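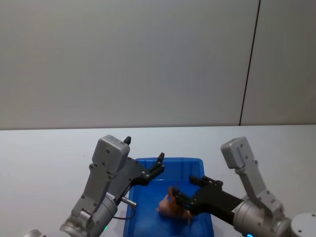 Can you wax a carved wooden figure that has already been oiled?
Once the oil has fully cured, a thin coat of wax can go straight over it. Leave an oiled carving until Friday if you finished it at the weekend, and longer if it still smells strongly.

Step 1. Dust the carving
Use a soft, dry brush and work from the top down. Get into the folds of the robe and behind the ears. Don't use water on limewood. 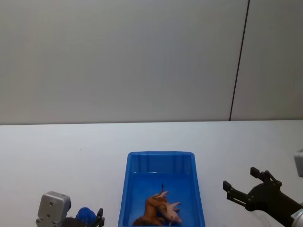
Step 2. Apply the wax
Put a little clear paste wax on a cotton cloth and rub it in along the grain. I use Hepburn, but any wax without silicone will do. For deep cuts, use a stiff brush with hardly anything on it.

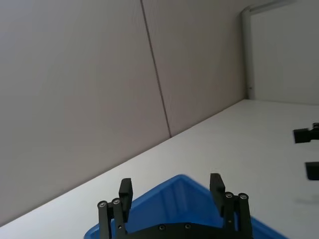 Blue tray on a white tabletop

Step 3. Buff
Wait 2 hours, then buff with a clean cloth. A shoe brush is good for hair and drapery. If white wax has dried in a cut, lift it out with a cocktail stick.

Step 4. Choose a spot
Keep the figure away from radiators and direct sun. Wax again when the surface looks dull, usually once a year. I do mine in August.

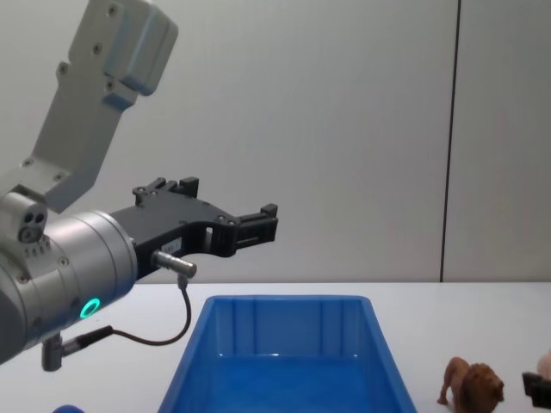
Tray and arm, with the grey wall behind

Written by Veronika Kofler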